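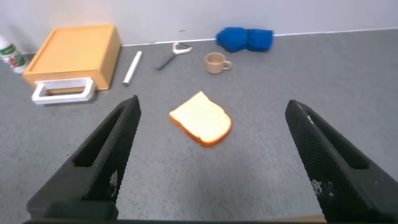 Automação na preparação de refeições: o que muda para quem lá trabalha

Relatório de projeto, setembro de 2022

1. Introdução

O presente relatório foi feito no âmbito da unidade curricular de Projeto e trata da introdução de um braço robótico na cozinha da Dedoveck, empresa que prepara sanduíches e refeições frias para cantinas e máquinas de venda. O braço está na linha desde fevereiro. O nosso objetivo era perceber o que mudou nas tarefas, nos horários e na formação das pessoas da cozinha. A programação do equipamento ficou fora do trabalho.

2. A empresa e a linha

Na cozinha trabalham 17 pessoas, divididas por dois turnos. Num dia normal saem 2620 sanduíches. O braço foi instalado pela Rilen, que também faz a manutenção, e tem uma pinça de dois dedos. A sua tarefa é pegar nas fatias de pão uma a uma e colocá-las no tabuleiro. O recheio, o fecho e a embalagem continuam a ser feitos à mão.

A fatia de pão é um objeto difícil para uma pinça. É mole, a côdea parte-se e a espessura varia de fornada para fornada. Com demasiada força fica marcada, com pouca cai.

3. Método

Acompanhámos os dois turnos durante cinco dias e fizemos entrevistas curtas a operadores e chefias. As respostas foram registadas sem nome, a pedido da empresa. Consultámos ainda as folhas de paragem da linha, que são preenchidas à mão e nem sempre estão completas.

4. Resultados

4.1 Tarefas

Antes do braço, dois operadores por turno passavam o tempo a distribuir pão. Agora um deles vigia o braço, repõe os sacos e retira as fatias partidas. O outro passou para a embalagem. Não houve despedimentos, mas um contrato a termo não foi renovado e vários entrevistados referiram esse caso.

4.2 Esforço físico

Os operadores queixam-se menos dos pulsos e dos ombros. Em contrapartida, quem vigia o braço fica de pé no mesmo sítio e considera a tarefa monótona. No segundo turno já se troca de posto a cada 50 minutos. No primeiro a rotação depende da chefia e há dias em que não se faz.

4.3 Ritmo

O ritmo da linha passou a ser marcado pelo braço. Os operadores do recheio disseram que antes combinavam entre si quando abrandar. Agora têm de pedir uma paragem, e a paragem fica registada.

4.4 Formação

A Rilen deu uma sessão de formação a quem estava de serviço nesse dia. Os restantes aprenderam com os colegas. Alguns não sabem reiniciar o braço e esperam pela chefia.

5. Limitações e propostas

Cinco dias são pouco tempo e não apanhámos nenhuma avaria grave. Também não existem dados de queixas físicas anteriores à instalação, pelo que a comparação do ponto 4.2 assenta na memória dos entrevistados.

Propomos que a rotação de postos seja igual nos dois turnos, que a formação seja repetida para todos e que os operadores possam reduzir a velocidade do braço sem autorização prévia. A empresa aceitou analisar as duas primeiras propostas. A terceira depende de uma alteração ao programa, que terá de ser pedida à Rilen.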